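Dishwasher Unit: Teaching a Two-Arm Robot to Clear a Rack
Tuvix Robotics Club project pages
Updated 10/25/22

Our club spent the fall on one household job: moving dishes between the rack and the sink. These are the steps we settled on. You need two arms, a head camera, a camera at each wrist, and a kitchen you can use for a whole session. Ours is the test kitchen at Bondell.

Step 1. Check the wrist view
Bring one gripper up to the rack and stop. Look at the wrist camera feed before you record anything. The gripper housing will take up a lot of the picture, so make sure you can still see the dishes.

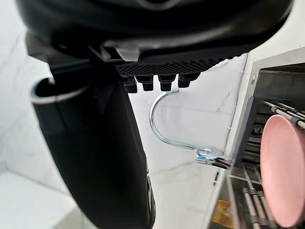 Wrist view at the rack, with the pink plate at right.

If the plate is hidden, change your approach angle and leave the camera where it is. Moving the camera means calibrating again.

Step 2. Work the rack
Open the dishwasher door and pull the racks out. Keep one arm on the rack and park the other at the counter. Drive slowly near the tines. Our Auer controller is set to 70 percent speed for open moves and 36 percent close to the rack.

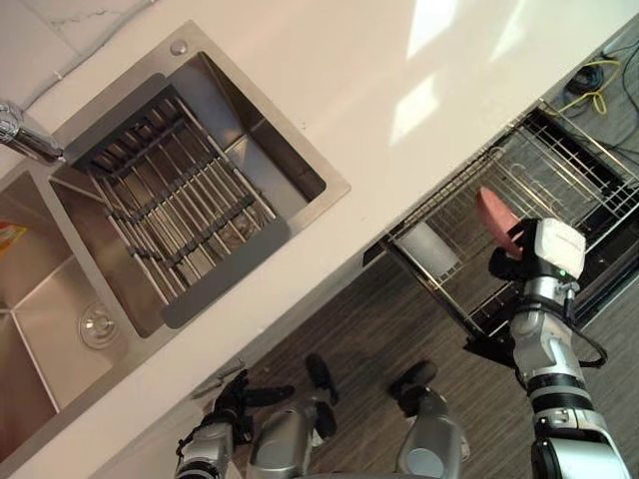

Step 3. Practice close grips
Each driver does three dry runs before a recorded one. Close the fingers until they touch, wait, then lift. Students tend to squeeze too early, and the save file

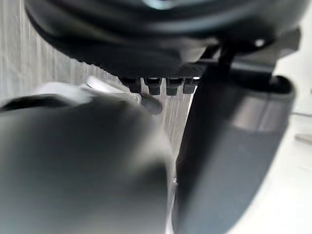

(we use Dustgate for logging) will show it as a spike in the grip force plot. Mark those runs and keep them. We had 207 runs by the middle of October, and the marked ones were useful in training.

Step 4. Move to the sink
Hold cups by the side. Lay the roll-up rack over one basin and keep the other basin clear. 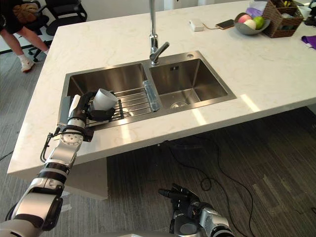 Can one student drive both arms?
It can be done, but new drivers should start with one arm and add the second after a few sessions.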